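The Second Verse

The choir at Aitken Street had a song that had never been finished. The director had written the first verse and the chorus on the bus, the summer she was laid off from Sarkico, and people liked it so much that they sang it as it was for 10 years. When they got to the place where a second verse should have gone, they hummed.

I sang tenor. I was not one of the good ones. I stood in the back row next to the radiator and followed the man on my left.

In August a small label called Lodari wrote to say they wanted to record us. They had heard the song at a funeral. They would pay for the studio and for a video, and they would print 100 copies on vinyl to start. The letter had one condition. They wanted a second verse.

The director read the letter out loud at practice and then folded it back up.

"It has a second verse," said one of the altos. "We hum it."

"They know that," the director said. "They want words."

She tried for three weeks. She brought in a verse about a river and we sang it twice, and she took the sheets back from us before we could fold them. She brought in one about her mother. It was good, but she couldn't play through it, so that one went too. The third was about the neighborhood, the stores that had closed and the boy who was shot outside the laundromat when most of us were young. We all knew his family. His sister sang soprano, in the front row, and she put the paper down on her chair and went out to the parking lot.

I went out after her. I don't know why it was me. I suppose I was closest to the side door.

She was sitting on the low wall by the dumpsters with her coat on her knees.

"Is it the verse?" I said.

"It rhymes," she said. "I don't want him to rhyme with anything."

I sat down too. We could hear them inside, starting on something else, one of the easy ones. The bass was flat. After a while she asked me what I thought about when we hummed.

I told her the truth, that I mostly thought about coming in on time for the chorus.

She laughed at that. Then she said that she said his name. She had done it every Sunday since the first time we sang the song, with her mouth closed, right on the humming. She figured other people had somebody too. She had never asked.

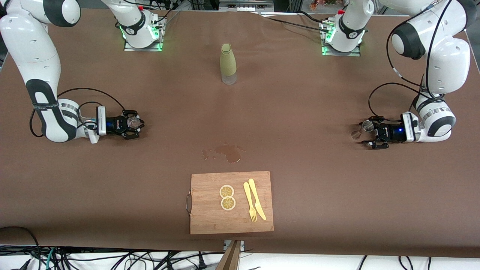
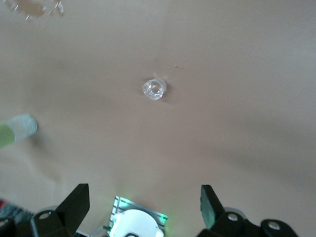
When we went back in she told the director the same thing, in front of everybody, and the director closed the lid of the piano and asked whether anyone else did that. It was quiet for a bit. Then one of the basses, without standing up, said that he'd been putting his wife in there ever since she passed, and before that he used to put in his brother, and he had always assumed that was what it was for. If we filled it up with words he would sing them, he said, but he'd have to find someplace else to go.

The alto said hers was a baby. She didn't say more than that.

It went around the room, not in order. Some people shook their heads. When it got to me I said I didn't have anybody, which wasn't so. I had my father, and we hadn't spoken in two years, and he was alive and living over on the Arari side of town in an apartment above a tire shop. I didn't know if a living person was allowed.

The director wrote to Lodari that night and told them the song was finished and had been for some time. They didn't answer right away. We kept practicing. The sopranos had already decided it was off and were talking about the Christmas program.

On a Thursday the phone rang in the church office. The label would take it with the humming. They were going to cut the video, they said, as they didn't see what you would show. The director told them that suited her fine. She asked if they would still print the records, and they would.

We recorded it in one afternoon. The studio was smaller than I expected and we had to stand close, so that I could feel the man on my left breathing in. The engineer asked us to do it again because somebody's shoe had squeaked. We did it again. He asked for one more for safety.

On that third one, when we came to the place, I put my father there. I didn't say his name, I said what I called him when I was small. I came in late on the chorus. The man on my left waited for me, or he was late too, and the engineer didn't stop us.

That's the take on the record. You can hear it if you know where it is, a drag in the tenors at the top of the second chorus, less than a beat.

I have two copies. I kept one out of its box on the kitchen table for over a month, next to the mail. Then I looked up what bus went out to Arari, and it was the same bus.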